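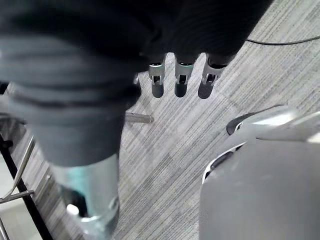

Please put the small metal things in a group of their own, went the very first comment on the Pundby list, they're what I'm always hunting for on my carpet and they never get a mention. We took that to heart, and small metal parts now have their own section, their own file and a good deal more of our attention than they used to get.

Pundby Carpet Notes

Welcome, and thank you for stopping by! Pundby is a collection of short written notes on what ends up on the living room floor, where it lay, and where it went once somebody picked it up. It grew out of an older list called Tudham, which covered kitchens and hallways too and got so big and so muddled that we finally gave the living room a home to itself. If you used Tudham, most of this will feel familiar, though a few of the column names have changed (sorry about that, there's a table of old and new names in the docs folder).

What you get

The current release has 4,000 notes from 123 living rooms. Each note is a line or two in everyday words, with a handful of columns beside it. The notes are sorted into 6 groups:

small metal parts (rods, pins, screws, shelf pegs, curtain hardware)
paper and packaging
toys and game pieces
clothes and shoes
cups, plates and crumbs
everything else

A short silver rod lying on the carpet goes in the first group, even if you have no idea what it belongs to. We used to ask people to name the piece of furniture a part came from, and they guessed, bless them, and the guesses were all over the place. Now the "belongs_to" column may be left blank, and a blank is a perfectly good answer. If you find out a week later that it was holding up a bookshelf, come back and fill it in. We love those.

How a note is written

Write it the way you'd tell it to someone in the next room. "Short metal rod, lying flat, on the carpet, one end rounded" is lovely. Please say what the thing was lying on and what it was next to, if it was next to anything. Skip the brand unless you can read it. Lengths are welcome if you had a tape measure handy, in inches, but don't go and fetch one on our account.

The columns are item, group, floor, nearest_furniture, belongs_to, put_away_in and remarks. Floor is one of carpet, rug, wood, tile or other. For carpet we also take a color and a texture in the remarks, and I'd ask you to be generous there, as a streaky gray carpet and a plain cream one are very different places to drop a pin.

Furniture words

We keep to plain words: sofa, armchair, low table, shelf, cabinet, lamp. A sofa is a sofa whether you grew up saying couch or davenport, and the Olteler script will swap those for you when you save the file. Color goes in front, so "white sofa," and "upholstered" is fine to add if it matters to you. When something turned up between the seat cushions, put "sofa, inside" in nearest_furniture. Under it is "sofa, under," and we have a great many of those! A pale sofa standing on gray carpet is a common pair in this release, and you can pull all of them out at once by filtering on both columns together. 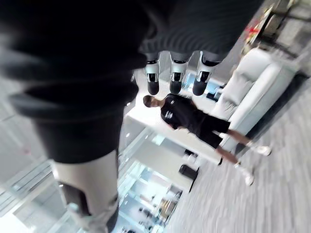 Checking your notes before you send them

Run Olteler on your file first. It looks for missing groups, floor types it doesn't know and notes longer than two lines, and it prints the row numbers so you can go straight to them. It's a fussy little script and it will complain about trailing spaces, which you can safely ignore. If it stops altogether, the usual trouble is a stray comma in the remarks column. Put quotes around the whole remark and try again.

Known gaps

Small apartments are thin on the ground, with 16 in the whole release. Toys are heavily over-represented, mostly from the weeks after the holidays. Notes carried over from Tudham often say "rug" when the writer meant wall-to-wall carpet, and we've fixed the ones we could be sure of and left the rest alone. The put_away_in column is blank more often than we'd like, and "junk drawer" makes up a big share of what's there.

Files

notes.csv is the full set. metal.csv is the small metal parts alone, for those of you who only came for the screws. The Ghauri folder holds the spelling list and the furniture words. The next release is planned for June, and corrections sent before then will go in.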